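Setting Up the Justo Push Kit, Part 4: The Board, the Blocks and Your First Push

By Junpei Tanabe

If you've made it through the first three parts, your arm is bolted down, the controller talks to your computer, and you've had at least one good scare with the stop button. Nice work! This part is the one I enjoy most, because the arm finally gets to touch something.

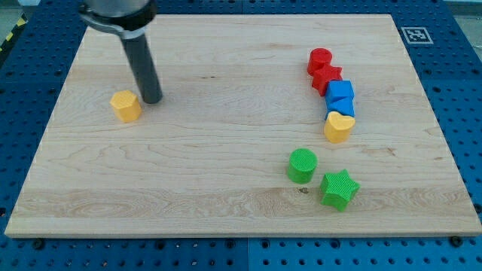
I wrote this section for people who bought the Justo kit with the single-finger tool, either straight from Daher or through a reseller. If yours came with the two-jaw tool, you can still follow along up to step 6, but after that your menus will look different and you're better off with the Pevisetti add-on guide.

What you need on the bench

The finger tool, already on the wrist from Part 3
The block set: two red, two blue, two yellow, two green
A flat wooden board (any hardwood is fine, mine is maple)
A printed square tag from the back pocket of the manual
Bolts and the hex key from bag C
A sheet of ordinary printer paper

Older kits shipped with blocks in a plain zip bag and newer ones come in a tray. Same blocks. If you want to print spares, the files are on the Jamard download page, and a normal layer height is good enough. You'll see and feel the layers a little, and the arm doesn't care.

Placing the board

1. Put the stop button where your free hand can reach it. Then power the arm up and send it to Park from the main menu. It folds back and up, so give it room.

2. Lay the board flat on the pegboard table. I like the grain running left to right as the arm sees it, but that's just me being fussy. What matters is that the board doesn't rock. Press on each corner. If one of them dips, look underneath for a stray washer (I've found two so far).

3. Drop bolts into the pegboard holes snug against the edges of the board. Finger-tight first, then a quarter turn with the hex key. The idea is to stop the board from creeping when the finger leans on a block, so you don't need to crank them down.

4. Fix the square tag flat to the table beyond one of the far corners. It should lie completely flat, with the whole white border showing. Don't trim the border! I did that on my first kit to make it look neater and then spent an evening wondering why the software couldn't find the table.

Note: Put the tag on the table and never on the board itself. You'll want to lift the board off for cleaning, and a tag that moves means doing the whole calibration again.

Setting the finger height

This is the fiddly bit. The finger is rigid and the board is hard, so take your time here.

5. Clear every block off the board. Open Tools, then Finger, then Touch Height, and set the speed to Creep.

6. Jog the arm until the tip is over bare wood near the middle of the board. Bring it down in the smallest steps the menu offers, with the sheet of paper underneath. Slide the paper back and forth as you go. When you feel the first light drag, stop.

7. Press Save. Then raise the finger by 4 mm and press Save as Travel. The arm uses the first number to know where the wood is and the second one to slide along without scraping.

8. Repeat at two opposite corners. If the readings differ by more than a millimeter, go back to step 2, your board isn't flat or it isn't sitting right.

CAUTION: Keep your fingers out from under the tip during all of this, even on Creep. Hold the paper by its far end. If the arm stops with error 854, it has felt more force than it likes. Jog it straight up before you do anything else. Do not clear the error and carry on down.

Putting the blocks out

9. Set the blocks on the board however you like, flat side down and well inside the edges. The shapes are a mix: two cylinders, two stars, a cube, a triangle, a heart and a hexagon. No two are the same combination of color and shape, so you can say "red star" or "yellow heart" in a command and there's no confusion.

10. Press Find Blocks. Each one should get a name on your screen. If two blocks are pressed tightly together and share a color, the software sometimes reads them as one lump. The blue cube and the blue triangle are the usual pair for this. Nudge them apart by hand and press Find Blocks again.

11. For your very first push, choose a block with plenty of open wood around it. The yellow hexagon is my favorite starter – its flat sides give the finger something square to lean on. Cylinders roll off to one side of the tip unless the push is dead center, and the stars like to spin, so save those for later.

Your first push

12. Type a short command, such as "push the yellow hexagon right," and set the distance to 20 mm. Leave the speed on Slow.

13. Hand near the stop button, press Run. The finger should come down beside the block, move into it, and lift away at the end.

14. Press Find Blocks again and compare. If the block went where you asked, give yourself a pat on the back and try a longer distance. If it went wide, run Center Finger from the Tools menu and have another go.

Note: A faint scratch in the board is fine. A groove isn't. If you see one, your Travel height is too low and you need to redo steps 5 to 8.

When things go wrong

Error 663 means the tag can't be seen. Check for glare, a cable lying over it, or your own elbow. It's usually my elbow.

If the finger passes clean over a block, your Travel height is too high or you saved it before Touch Height.

If a block tips over, the finger is pushing too close to the top. Drop the Travel height by half a millimeter at a time.

If the board shifts, one of the bolts has worked loose. Tighten it, then check the height at one corner before carrying on.

When you're done, send the arm to Park and switch off at the controller before the wall. Part 5 covers longer commands and sorting by color, and you'll want all eight blocks for that one, so check under the table before you pack up.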